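The strawberries are in, and I have lost all sense of proportion

I wait for this all year. The stand at the bottom of Kedden Road opened on Tuesday, and by 7:30 in the morning I was there in my rain boots with two bags and exact change. Folasade Ogbonna was already ahead of me in line (she always is!) and she let me smell her flat while we waited, so you know what kind of friend she is.

If you've only ever had the big pale supermarket ones in winter, please find somebody near you who grows the small kinds. Rercombe is the one I go on about. It's an old local berry, too soft to ship, and it smells like strawberry jam before you've done anything to it. I planted 18 of them along the south fence two years ago and the first spring was a sad little handful. Then last year they went wild, runners everywhere, over the path and into the lettuce. 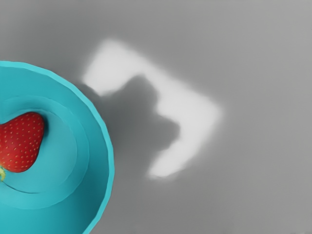 A few things I've learned along the way. Pick them in the morning, once the dew is off. Leave the green caps on until you're ready to eat. Don't wash them before they go in the fridge, or they'll be mush by supper. And take them out half an hour ahead, a cold strawberry hardly tastes of anything.

For the bed itself I use straw, plenty of it, tucked right up under the leaves. I tried pine needles one year and they were fine too, just pricklier on the knees. The slugs still get some. I've made my peace with that, mostly.
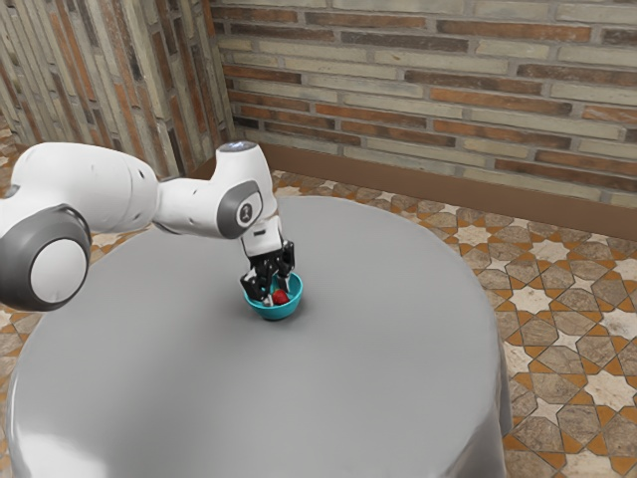
Now, jam. My aunt's recipe calls for so much sugar that my teeth hurt reading it, so I cut it way down and add the juice of a lemon, and let the fruit sit overnight before it goes near the stove. It sets soft and it's gorgeous on yogurt. Last June I put up 30 jars and they were gone by Thanksgiving, which tells you something about my family and also about me standing at the counter with a spoon.

Folasade wants to try hers with black pepper this time. I'm skeptical but I've already asked for a jar. If any of you have done it, tell me how much you put in!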